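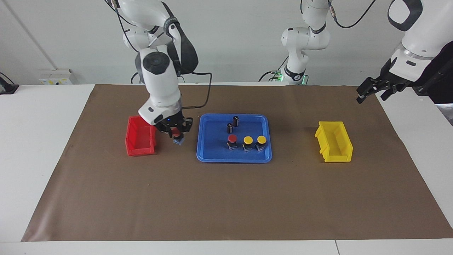
Right gripper with a red button, left gripper waiting its turn. Day 4 of the finger comparison.

**12 Jul 2019**

OK, the gripper thread I kept promising. Two arms, one table, a blue tray of small parts, a red bin and a yellow bin. I've been at it long enough to have opinions about fingertips, which was never the plan.

---

The job on paper: pick buttons and capacitors out of the tray, put them in the right bin, don't drop any. A toddler could do it. A toddler would also eat a capacitor, so I suppose we're ahead on that.

---

Contestants. The Kaplan fingers are stiff, flat and cheap. The Jivov fingers have a soft pad and a little give at the tip, and they come in a much nicer box. I was told not to score the box.

---

The buttons are the easy part, or so I wrote in my notes in January. Square body, two parallel sides, grab and go. Then you meet the domed cap. Come in a hair too high and the fingers close on the dome, which squirts the whole thing out like a watermelon seed.

---

Kaplan on a dome: gone, under the table, see you at the end of the quarter.

Jivov on a dome: holds it, but tilted, so it goes into the bin looking like it's had a few.

I gave both of these a fail. Sibel Güler argued that the tilted one deserves half a point. Sibel has been arguing for half points all week.

---

Grab lower, on the square body, and both sets are fine. Really fine. Boring fine. I ran a long block of those and have nothing to tell you about it.

---

Capacitors are where it gets interesting, if you're a certain kind of person. Round, smooth, standing on end. Two flat fingers on a cylinder means two thin lines of contact, and the part is free to swing between them.

The soft pads wrap a little and the swinging mostly stops. Point to Jivov, with the box still not counted.

---

And then the pads got dusty. We have brown paper down on the table, and paper sheds, and soft rubber loves that stuff. By the afternoon the Jivov grip was noticeably worse. I wiped the pads with alcohol and it came right back.

So add "wipe the fingers" to the routine. The Kaplan fingers don't care. You could drag those through a sandbox.

---

Numbers, for the people who scroll straight to the numbers: 2,273 picks logged so far. The plan says 3,000. I wrote the plan, so I have only myself to be annoyed at.

No success rates until the whole run is in. I posted early rates once and had to walk them back in public, and I would like to do that zero more times.

---

Someone asked why two arms if one does the picking. Fair. They take turns in most runs, so I can compare fingers without unbolting anything between blocks. Kaplan on one side, Jivov on the other, then swap halfway so neither set gets the better arm.

Yes, there's a better arm. Same model, same firmware, ordered together. The left one is a touch smoother coming down and I will not be taking questions.

---

Controllers. We tried two. The stock one, and Stururholm, which is what Sang Cù wrote after losing patience with the stock one.

Stock: you ask for a gentle close, it closes, and gentle is open to interpretation.

Stururholm: watches the motor current and stops when it feels something. Sounds obvious. Took months.

---

The gap between controllers is bigger than the gap between fingers. I keep saying this and people keep asking me which fingers to buy.

Cheap fingers on Stururholm beat fancy fingers on stock, at least on the buttons. On the capacitors I'd call it close and wait for the rest of the run.

---

Biggest time sink of the week was neither. It was the yellow bin. I'd turned it so the open end faces the tray, thinking the arm could slide parts in low. It can. It can also clip the front lip with a knuckle and shove the bin an inch to the side, and the next drop lands where the bin used to be.

Fix so far: double-sided tape. Sophisticated stuff over here at Cillwood.

---

Camera note, since two of you asked. Fixed view, one angle, whole table. It's good for finding parts in the tray and bad for telling you whether a thing is really in the fingers or just behind them. I've tried a wrist camera on another setup and liked it right up until the cable snagged.

There is no camera position that doesn't make you mad. Pick the one that makes you mad at a convenient time.

---

Resetting the tray is still me. Every block, parts go back in by hand, standing up, spread out a bit. Over 30 resets yesterday. Two robot arms and the most repetitive motion in the room belongs to the guy with the degree.

---

Sang suggested having one arm reset while the other sorts. I said great, and then we both thought about one arm patiently emptying the bins while the other patiently fills them, overnight, with the lights off.

It's on the list.

---

Where I'd put my own money today: plain fingers, good controller, and save the soft pads for round parts. Ask me again when the run is finished. I reserve the right to have been wrong about the capacitors.

---

Replies are open. If you've found a pad material that grips and doesn't collect paper fuzz, please tell me what it is and where you got it. I've already tried two kinds of silicone and the finger of a dish glove.

The dish glove was in third place for a while.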